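Search this site... Go

Gripper swap checklist – bench 2, wrist camera arm
Filled in after the Mullidier fingers went on, before the cloth runs. August.

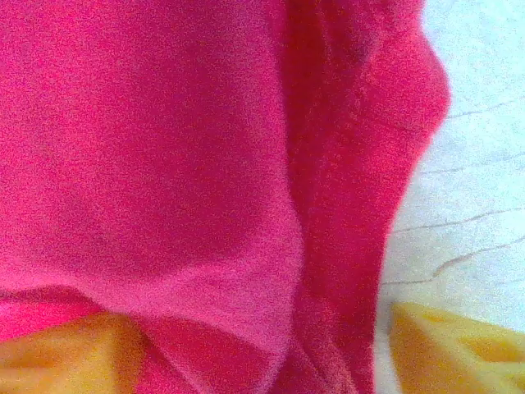 Same list as for the Bulley set so the two can be compared line by line. OK / FIX / N/A, comment after.

POWER AND STOPS
E-stop, bench side – OK. Latches, resets clean.
E-stop, pendant – OK
Stop pressed mid-close – OK. Fingers hold where they are, dont spring back. Bulley set opened a bit on stop, didn't like that.
Controller fan – FIX. Rattle on the Stellier box. Runs fine, still want it looked at before the long run.

MOUNT
Flange bolts torqued, marked – OK
Tool weight entered in controller – FIX, done. Still had the Bulley number in it. Arm sagged on freedrive. Check this FIRST next time.
Cable slack at wrist, full turn both ways – OK, but tight at the far end. Moved one clip.

FINGERS
Tips seated, no wobble – OK
Tips meet evenly – OK after shim
Edges, nicks – OK
Pinch gap to housing – FIX. Fingertip fits in there. Guard on order, hands clear till then.
Close force limit – set low for cloth. Hard objects later, separate sheet.

CAMERA
Bracket tight – OK
Both fingers in view at bottom corners – OK
Focus – FIX. Soft up close, fingers and near folds worst.
Exposure – FIX. White surface comes out too bright, pink cloth is speckled. Drop exposure before touching gain.
Cable clear of fingers – OK

CLOTH TEST
Pink cloth only so far. Fold between the fingers, slow close, watch for the tips riding up on the thick part.
Snag check, open and close on the nap – OK
Full run is 2000 cycles. Stopped at 1110 on the Bulley set when a tip screw backed out – so recheck screws at every pause, not just at the end.
Log file 43 is the one to compare against. Ekwueme script, old version, do not update it halfway thru.

OPEN ITEMS
Fan, guard, focus, exposure. Slow speed only untill guard is on.

Comments (2) | Shares 0
Contact | Copyright bench notes, all rights reserved | Back to top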